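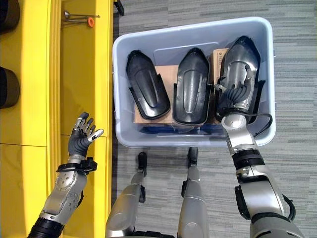
Week 7: Comparing hands for bin picking

Read with chapter 4 of the Indamley lab manual. Miyuki Honda takes the afternoon group and Hideaki Yokoyama the morning group.

The task is the same for every hand. The robot stands over an open bin, takes hold of one moulded part, lifts it clear of the rim and sets it down. The parts are long and narrow with a raised centre ridge, and they lie side by side, so fingers have to find an edge without shoving the neighbour.

Hands on trial
Canpolat two-jaw: parallel, rubber pads
Muvura five-finger: articulated, cable driven

Last term's groups logged 493 attempts between the two. The two-jaw was quicker on a part with clear space either side. Against the bin wall it often had no room for the outer jaw — the fingered hand could curl over the edge there, but took almost 18 seconds to close and settle.

Things to watch
Wrist clearance at the front rim. A low approach puts the wrist housing near the plastic.
Cable slack at the wrist. Check it through the full reach before you start.
Cardboard under the parts. It can shift when a fingertip drags, and the head camera's estimate of the part goes stale.

Record grip point, approach angle and result for each attempt. A part that slips after lifting is logged as a drop — leave it where it lands until the log entry is done.

Marks are for the log and the comparison table, due at the start of the Plulbridge session.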